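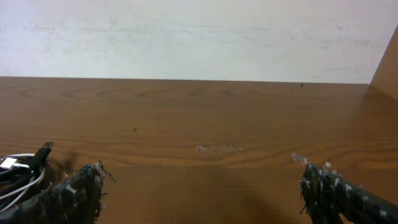

Cleaning and touching up a wood-grain tabletop

These steps are for tables with a printed grain under a clear finish. They are not suitable for oiled or waxed solid timber. Allow 15 minutes for the cleaning and a full evening for the repair.

1. Clear the top and brush off crumbs with a dry, soft brush. Work along the grain.

2. Wipe with a well-wrung cloth and a drop of washing-up liquid in warm water. Rinse the cloth, wipe again, then dry at once. Do not let water stand along the back edge.

3. Check for wear with a torch held low. Dark specks that lift under a fingernail are dirt. Specks that stay put are usually chips or pinholes in the finish - mark these with masking tape.

4. Rub dull patches lightly with 2000 grit paper, used damp. Do not start with 1000, as it can cut through to the print, and the print cannot be sanded back.

5. Fill chips with Ralden repair wax in the nearest shade. Level it with a plastic card and buff.

Cables

Where there is a wood-grain panel behind the table, let cables hang down in front of it and keep the plugs off the top. Lift them aside before wiping the panel, and clean it in the same way as the table, using less water.

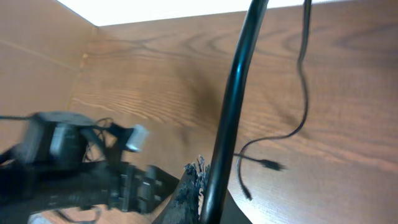
Duyên Kiều writes that wiping the cables first saves doing the panel twice, and that she uses a separate cloth for them, as old black sleeving can leave grey streaks on a pale finish.

A second cloth is worth having. Wash both without fabric softener, which leaves a film.

Last revised 2/13/20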